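Unit 3 handout, foot rings and glaze fit. Read before the trimming session. 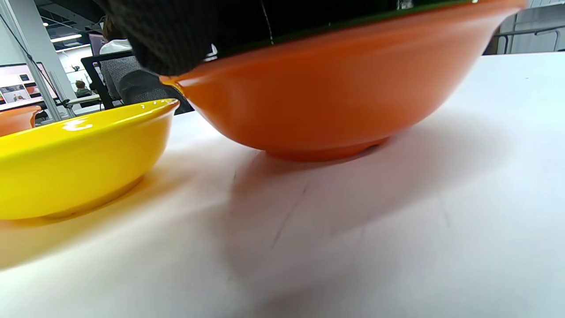

Fig. 1. Flared bowl, orange exterior, dark interior, narrow foot ring.

## 1. Purpose of the foot

The foot ring lifts the glazed wall off the kiln shelf and sets the visual height of the form. It also fixes the tipping angle. For a given rim diameter, a narrower ring tips sooner under an off-center load.

Definitions used in this course:

- **Foot ratio** – outer foot diameter divided by rim diameter, as a percentage
- **Contact band** – the unglazed surface that touches the shelf
- **Undercut** – the angle between the outer foot wall and the base

A foot ratio of 55 is the upper limit for the graded bowls. The outer foot wall is cut at 90 degrees to the base unless the drawing shows an undercut.

## 2. Glaze fit

Crazing occurs when the glaze contracts more than the body on cooling. Shivering is the reverse case. Where the inside and outside glazes differ, compare the expansion of each with the body, then with each other. A large mismatch across a thin wall can crack the piece days after firing.

See Prasertsri, course reader, section 3, for the worked calculation. The Panyasiri tables list expansion in different units – convert first.

## 3. To hand in

1. Section drawing at full scale, foot ratio stated
2. Shrinkage bar readings, wet and fired
3. Crazing check after the second boiling test

Submit to T. Suksawat by 2026-05-21.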